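Sorting the snack stock

Monday, May 8, 2023

Posted in: Household, Storage

The snack drawer at Toltamau has been out of order since December, when the last big order came in and everything was put away in the sequence it left the carton. I have now emptied it onto the table and worked out a proper system. These are my notes, mainly so that I can repeat it.

The drawer is a single compartment, 288 mm wide inside, with no dividers. Packets stored flat slide over one another each time it is opened, and the small items migrate to the back. The usual result is that the same three things get eaten and the rest go past their date.

I put a blue cloth down first. Clear film is hard to see on a pale worktop, and the cloth also stops boxes skating off when you push things about. Then everything came out, with no attempt at grouping until the drawer was bare. 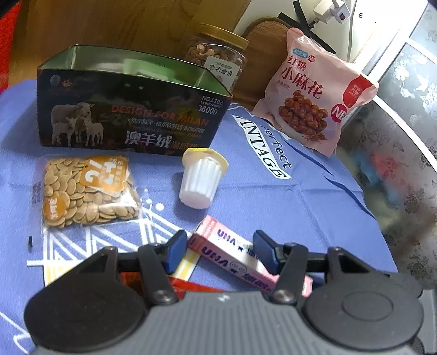
My first attempt at grouping was by sweet and savoury. It doesn't work for storage. A long narrow candy box and a flat packet of pumpkin seeds behave differently in a drawer, and flavour has nothing to do with it. The second attempt was by packaging, and I have kept that. Rigid boxes form one class, lidded cups another, and soft packets the third.

Boxes go along the left side, long edge against the wall of the drawer, printed end facing forward so it can be read from above. Cups stand in a row at the front, where there is the most height. They take up more floor area than I would like for what they hold, but lying down they roll.

Soft packets are the difficult class. Air-filled ones can't be stacked more than two deep without the top one sliding off. I tried a rubber band round each set and gave it up, as the band creases the film. Standing them on edge in a shallow tray, like index cards, works much better. Mine is a Villuswood tray left over from a desk, 25 cm long, and it holds 15 small packets with enough slack to flick through.

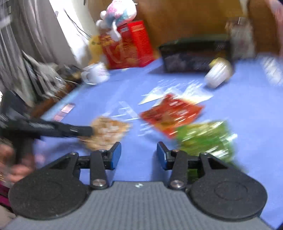

Order within the tray needs a rule too. Date order is the correct one in theory, but it means reading small print every time something is added. I do it by colour first and check dates within each colour. Red, green and orange wrappers can be told apart at a glance, even shiny ones under a ceiling light, and a new packet goes in at the back of its own colour. Packets with two main colours go by whichever covers the larger area.

Anything that doesn't fit goes in the Atallah tin on the shelf above. The tin is inspected when the tray has gaps, and at no other time. I have also put a limit on reordering: no new carton until the tin is empty.

Next job is the tea cupboard, which has the same fault on a larger scale and a hinge that needs replacing first.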